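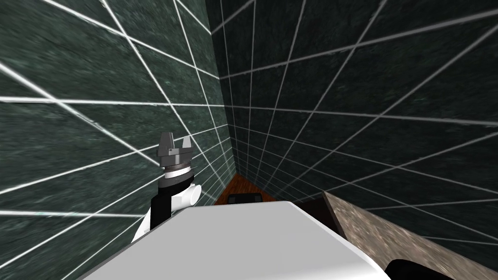
Jovgate Gripper Trial Kit for Simulation

The Jovgate kit is a simulation package for teams choosing a two-finger gripper before they buy hardware. It loads a two-arm robot into a furnished room, runs the same set of picks with each gripper model, and saves the results side by side. No physical arm is needed.

What is in the package

Two gripper models, Hilter and Ruchti, both parallel two-finger designs
A controller module, Fisel, with position and force modes
A room with tiled walls, a stone counter and household items to pick
20 pick tasks, from open counter to tight spaces near a wall
A report tool that writes plain tables and still images

How a trial runs

Pick a gripper, pick a controller mode and press start. Each task is repeated 38 times with small changes to where the items sit. A full run covers every task and can be paused at any point. If you stop early, the finished tasks are kept and the rest are marked as not run.

Views can be saved from the wrist or from a point on the robot's body. The wrist view is the one most users keep open, as it shows the gap between the fingers and whatever is past it. The body view is better for checking how the wrist is turned before an approach. 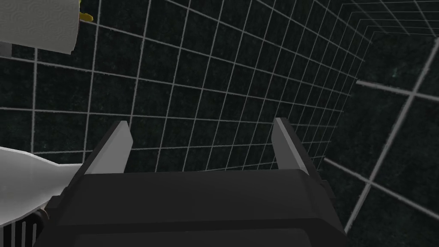

Wrist view, fingers fully open, facing the tiled wall.

Fingers and reach

Finger length matters most close to walls and under ledges. The trial set includes approaches from above, from the side and from a low position with the wrist tipped up. Each approach is scored on its own, so a gripper that does well from above and poorly from the side will show up that way in the table.

For low approaches, set the wrist angle first and open the fingers second. Doing it in the other order can bring a finger into the underside of the counter – the software logs this as a contact and the attempt is not counted as a clean pick. 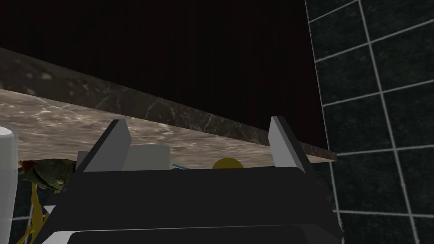
Items can be moved, removed or swapped between runs. Shape makes more difference than size in most of the tasks. Round items tend to roll out of a slow close, and thin flat ones need the fingertips level with the surface. Save your layout before changing grippers, or the second run will start from the default one and the two tables can't be compared.

Controller settings

Fisel updates the arm at 1000 Hz in force mode. Position mode is simpler and is fine for boxes and other firm items. Use force mode for anything soft. Both modes read the same task files. Closing speed and grip limit are set per gripper and stored with the results.

License and updates

One license covers one workstation. Updates are included for a year. The next update, due in June, adds a mode for passing an item from one arm to the other.

Page last changed Fri 8 October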